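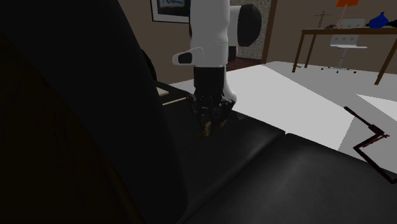 Section 4. Setting Up and Running the Living Room Evaluation

4.1 Purpose

This section explains how to prepare and run the simulated living room evaluation in Gusska. The evaluation measures how well a grasping policy handles small, irregular objects resting on soft furniture. It supports the method described in the project report by Ekanayake and Lamptey, in which a policy is trained on tabletop grasps only and is then tested on surfaces it has not met before.

Read Section 3 before you begin. The steps below assume that the Gusska server is installed, that the Hosoda asset library has been unpacked, and that your user account has permission to write to the results folder.

4.2 Why a sofa is used

A tabletop gives the policy a flat, level surface and plenty of open space. A sofa does neither. Seams divide the seat, the back and arms limit the directions from which the gripper can approach, and a dark object on a dark cushion gives the vision model little contrast to work with. In early trials, policies that performed well on the tabletop often closed the fingers too high or pressed into the cushion. The living room evaluation was added so that these two errors could be measured separately.

The room is furnished throughout, with a table, a chair, a lamp and ornaments behind the work area. These items are part of the test. Do not remove them to improve rendering speed.

4.3 Preparing the room

1. Start the Gusska server and wait for the status line to read Ready.

2. Open the Rooms menu and select Living Room, Sofa Task. Loading may take several minutes the first time, while surface textures are prepared.

3. Open the Robot menu and select the single-arm model with the two-finger gripper. Confirm that the gripper points straight down in its home position.

4. Under Physics, set the cushion contact model to Soft. The Rigid setting is provided for checking the installation and must not be used for reported results.

5. Under Objects, load the evaluation list. It contains 55 objects, each with a fixed starting pose on the seat.

6. Select Verify Room. The program compares your settings with the reference file and lists any differences.

Note: If Verify Room reports a missing texture, the object will still load, but in plain gray. Results gathered in this state are not comparable with published results. Reinstall the Hosoda library and repeat step 5.

4.4 Loading the policy

1. Copy the policy file to the policies folder on the server.

2. In the Policy menu, select the file and choose Sistinance as the control interface.

3. Set the control mode to End Effector. Joint mode is supported, but it was not used in the study.

4. Run the short motion check. The arm should move down toward the seat, stop above it, and return to the home position.

Caution: Do not adjust the gripper closing force after the motion check. The force is read once, at loading, and a later change will appear in the log without having any effect on the simulation.

4.5 Running the evaluation

1. Enter a run name. Use letters and numbers only.

2. Set the number of attempts per object to 2. With the full object list, this gives 110 attempts in a complete run.

3. Set the random seed. Seed 108 is the reference seed and should be used for the first run on any new installation.

4. Select Begin. The main window will show the arm, the gripper and the nearby part of the sofa.

5. Leave the main window open until the first object is finished. You may then close it. The run continues on the server.

Each attempt ends when the object has been lifted clear of the seat and held, when it has fallen to the floor, or when the time limit has been reached. The outcome is written to the log at once, so an interrupted run can be continued from the last finished attempt.

Note: Moving the viewing camera during a run does not affect the policy, which receives its images from a separate camera.

4.6 Reading the results

Each attempt receives one of 4 outcome codes:

Lifted: the object was raised and held for the required time.
High close: the fingers closed above the object without touching it.
Cushion contact: the gripper pressed into the seat beyond the allowed depth.
Other: any outcome not covered by the codes above, including a fall or a timeout.

An attempt that shows both a high close and cushion contact is recorded under whichever happened first. Report all of the codes, including Other. A success rate given alone hides the difference between a policy that sees the object poorly and one that judges the height of the surface poorly, and the two call for different changes in training.

In the study, most failures on the sofa were recorded as Cushion contact. Adding random surface heights to the tabletop training data reduced these failures but had little effect on High close. Habibur Sheikh's supplementary notes discuss the effect of seat seams in more detail.

4.7 Known limits

The soft contact model treats each cushion as a single body. It does not reproduce folds or lasting dents. Objects that come to rest across a seam may shift slightly when the room is loaded. Such movement is normal, provided that Verify Room reports no differences.

Questions about the room files should be sent to Chaminda Nanayakkara. Requests for additional Clitard object lists are described in Section 7.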